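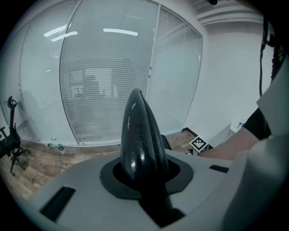
What is a hand-held gripper used for in robot testing? A person carries it and picks things up with it, and the recorded movements are later used to teach or check a robot arm fitted with a similar gripper.

Hand-held grippers are sold as a cheap way of gathering training material without tying up an arm. The Deklow and the Negash are two designs often set against each other. Both put a wide-angle camera behind the fingers, and both makers say that skills carry over to an arm with little extra work. The evidence for this is thinner than the sales pages suggest.

Comparison trials

The comparison most often quoted was run at Lesamitz, where 4000 recorded grasps were split between the two tools. The Deklow came out ahead on bottles and other smooth, rounded objects. The report left out 272 grasps in which tracking had been lost, and did not say which tool had produced them. Without that figure the ranking means very little. The trial also used only three operators, two of whom had already spent months with the Deklow.

Tracking

Position is usually worked out from the camera picture, sometimes with the help of a printed square marker standing in the work area. Glass walls, blinds and shiny floors are common in offices and are widely thought to upset camera tracking, though published tests seldom say what the room was like. Strong lens distortion at the edges of the view adds a further source of error, and calibration is often taken on trust.

Controllers

Dronetine, a controller that replays hand-held recordings on an arm, is described by its makers as working with any gripper. Users have reported a delay between finger and wrist movements. An update released in March was said to cure it, but no before-and-after measurements were given.

See also: Fiducial marker; Parallel gripper; Teleoperation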